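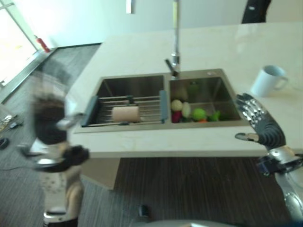
Plitwood hands, two weeks in

Short version – good hands, annoying cables, wrist software needs work. We ran the Plitwood five-finger pair on our humanoid in the kitchen at Mesham, mostly sink and dishwasher stuff. Coming from the Costa two-jaw so that's what I'm comparing with.

Grip. Much better on round things. The Costa pinched cylinders and let them roll, these wrap. Toy veg out of the sink is fine too, small peices take a couple of tries.

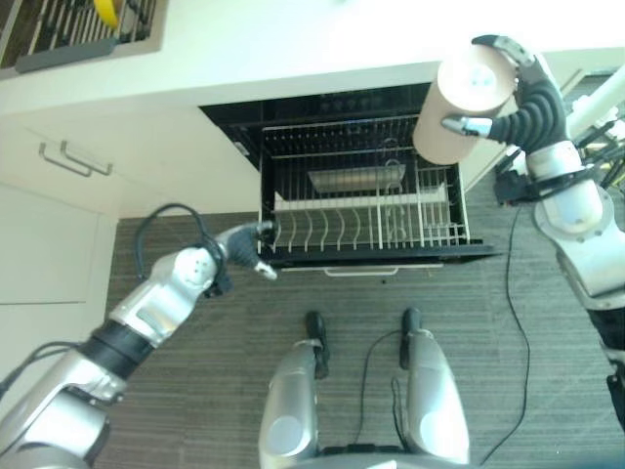 2 min read

Tall containers are where I'd spend the money. Fingers go round the side and it stays upright over the dishwasher. Left hand low by the rack at the same time, no arm clash in 14 runs.

Bad bits. Cable loops at the wrist – Muchen Zheng retied ours twice. Thumb is slow. Fast left arm sweeps smear badly in the head camera so tune exposure frist. Setup took 8 hours, manual says half that.

Mugs by the handle? Hit and miss. Jade Heywood still prefers the Costa for plates and I can't argue.

Would buy again. Not for plates. Firmware update due October, will retest the thumb then.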